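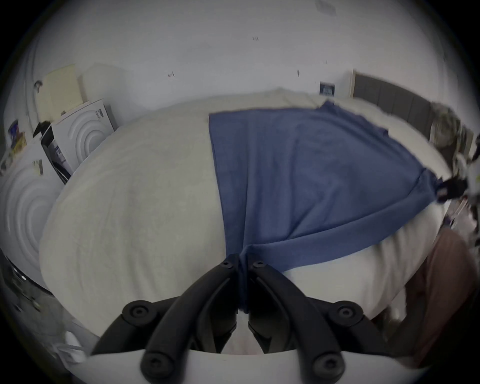 How to wash and store a blanket for the summer

4 min read

Search this site Search

Blankets put away dirty come out smelling stale, and any food or skin left in the fibres draws moths. It takes an afternoon to do a bed's worth properly. I do ours at the start of June, when the washing line is free and the mornings are dry.

Before you start

Read the care label. If it says dry clean only, take it to a cleaner. If the label has gone, treat the blanket as wool: cool water, wool liquid, slow spin.

Shake it outside and go over it for stains. Dab these with a little washing liquid and cold water, and leave for half an hour. Do not rub wool, as it will felt.

Washing

1. Check the weight. A double wool blanket fills most home drums. If you can't get a hand in above it, use a launderette – the one on Bakgate has big machines.

2. Wash cotton and fleece at 40 degrees. Wash wool on the wool cycle at 30 or below.

3. Leave out the fabric softener. It coats the fibres and makes them flatten.

4. Spin wool at no more than 1,000, and lower if your machine allows it. Cotton can take a faster spin.

5. Run a second rinse if the water in the door still looks cloudy.

Drying

Hang the blanket over two lines, so the weight is shared and air gets between the sides. Turn it after 3 hours. Wool dries better flat, on a rack or on a clean sheet on the grass, out of strong sun. Cotton can be tumbled on low.

It must be dry right through. Feel the hems and any bound edges, as these hold water longest. If you are unsure, give it another night indoors over a door.

Folding and storing

Fold in half lengthways, then in half again, then roll loosely from one end. A roll gives fewer hard creases than a square fold. Put it in a cotton bag or an old pillowcase. I use the Drurnine zip bags, which are 100 per cent cotton and let the air in. Plastic is fine for a house move but not for months.

Add cedar or lavender if you like, and refresh it in February. Keep the bags off the floor and away from outside walls.

Posted June 5, 2021

Filed under: Laundry & Linen, Seasonal Jobs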